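4.2 Setting the clock and the heating times

Read this section with the Ornus wall controller in front of you. You will need the installation card that came in the box.
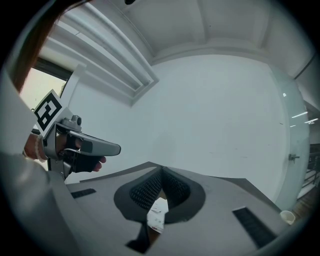 The controller keeps time by itself once it has been set, but it does not change over for summer time unless you switch that on in step 6. If the controller has been without mains power for more than 34 hours, the clock will need setting again. Your heating times are kept.

1. Press and hold MENU until the display shows SET.

2. Turn the dial to CLOCK and press it once. The hours flash.

3. Turn the dial to the correct hour and press. Do the same for the minutes. The clock is in the 24-hour form only.

4. Turn the dial to DAY and press. Days are shown as numbers, 1 to 7, and the count starts on the first working day of the week.

5. Press BACK. The time should now show at the top left of the display.

6. If you want the clock to change over for summer time, turn the dial to AUTO and press until a small sun appears.

Note: Controllers fitted before June do not have the AUTO setting. Change the hour by hand, as in step 3.

Setting a heating period

Each day can have up to 2 heating periods. The second is switched off when the controller leaves the factory.

1. From the main display, press the dial once. PERIOD 1 appears.

2. Set the start time, then press.

3. Set the end time, then press. The end time must be later than the start time. If it is not, the display shows Err and goes back to step 2.

4. Set the room temperature you want and press to store it.

5. To copy the period to the next day, hold the dial down until COPY appears. Repeat for each day.

Caution: Do not set the room temperature below 5 degrees in a house that will be left empty in winter. Pipes in outside walls may freeze.

Engineer code

Flow temperature and pump run-on are behind a code. The standard code is 3538. Your installer may have changed it, in which case the new one should be written on the installation card.

Caution: Do not raise the flow temperature on underfloor circuits. Floor coverings can be damaged.

If the display shows F83, the controller has lost contact with the boiler. Switch off at the fused spur, wait one minute and switch on again. If F83 comes back, call your installer. Faults with the Lombardi wireless room sensor are covered in 4.5.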